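About Skasska

Skasska makes inspection software for short-range imaging sensors. Our customers run sorting lines, parcel depots and small test labs, and they come to us when an ordinary camera can't tell two surfaces apart.

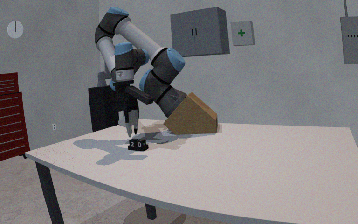 Reading time: 2 minutes

The company was started by Bindu Rajan and Gijs Claeys, who had worked together at Segers on depth sensors for warehouse doors. The sensors were good. The software that came with them was hard to set up, and most sites ended up using only the factory defaults. Bindu and Gijs left in October to write something a shift supervisor could adjust without calling an engineer.

The first product was Taminus, a calibration tool. It takes readings from up to 7 sensors and lines them up into a single surface map. Taminus is still the part of our work that most customers see first, and it is sold by itself or as part of a larger setup.

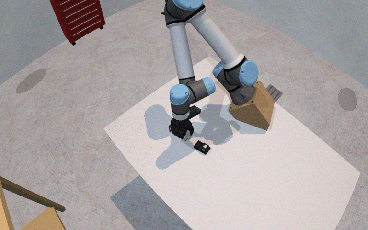 Lendex came later. It compares each new surface map with a stored one and marks the areas that differ. A parcel depot might use it to find crushed corners, and a lab might use it to check a molded part against the drawing. It runs on a standard office computer and keeps all data on site unless the customer asks for something else.

We have two offices. Development and support share the larger one, and the smaller one is used for training and customer visits. Support calls are answered by the people who write the software — we don't use a call center. 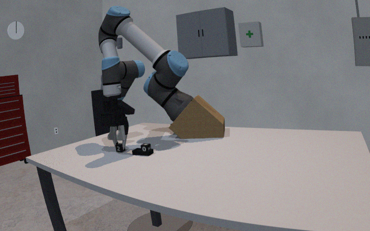
Robot arm on its angular base, gripper pointing down

Bindu looks after product development and Gijs handles installation and customer training. New customers get a site visit before any contract is signed. If we think a cheaper camera would do the job, we say so in the visit report.

Our software is now in use on 800 sensors. Most are fixed in place above a belt or a bench, and a smaller number are carried by moving equipment.
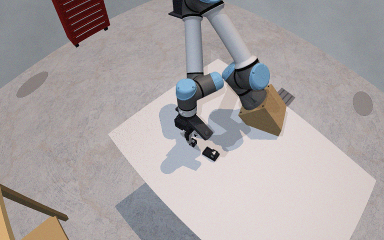
Moving equipment needs a different kind of setup from a fixed sensor. The software has to know where the sensor is at every reading, and it has to allow for parts of the machine getting in the way. An arm folded at the elbow over a white work surface, like the one shown, can block the view of whatever lies behind its links, so Taminus lets the user mark those areas as hidden and leave them out of the map. We cover this in the second half of the training course.

Page last updated June 5, 2021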